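**Wanted: people who doubt that sleep supplements work (and people who swear by them)**

Closing date: Apr 4, 2025

Most of what you read about herbal sleep capsules was paid for by whoever sells them. We'd like to see what happens when it isn't. Clendiva is a small consumer testing group based in Skenau, and we need 100 adults to keep a sleep diary for 16 nights while taking either a valerian capsule or a dummy one.

We should be plain about our own view. We've read the adverts, and we've read the small studies behind them, and we are not impressed. Several had fewer people in them than a bus queue. One asked people how they slept a month afterwards and called the answers data. Still, plenty of sensible people say these things help them, and our opinion isn't evidence either. 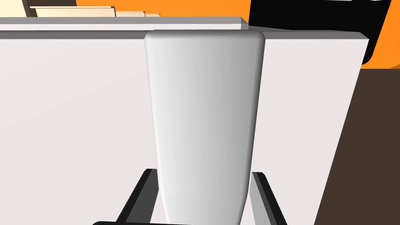 You won't know which capsule you've been given, and neither will the person who posts it to you. The codes stay sealed at our Barrera office until the last diary is in. We'll publish the result in November whatever it says, including if it makes us look silly.

**You can take part if you**

- are between 18 and 65
- have trouble dropping off at least twice a week
- aren't pregnant or breastfeeding
- take no prescribed sleeping tablets, sedatives or antidepressants
- can fill in a one-page diary every morning, before coffee if possible

Night workers can't join this time. Sorry – we know you're the ones who ask most often.

**What you get**

A payment of £137, sent once your diary comes back, plus postage. We don't pay extra for good news. If you drop out halfway you'll be paid for the nights you finished.

**What you don't get**

A cure, a diagnosis or a free supply afterwards. If you've slept badly for months, see your GP first and us second.

To apply, write to Clendiva, PO Box 3212, Skenau, with your age, a daytime phone number and a list of anything you take regularly. Please don't send us your theories about magnesium. That was the Grurkow trial, and we're still answering the letters.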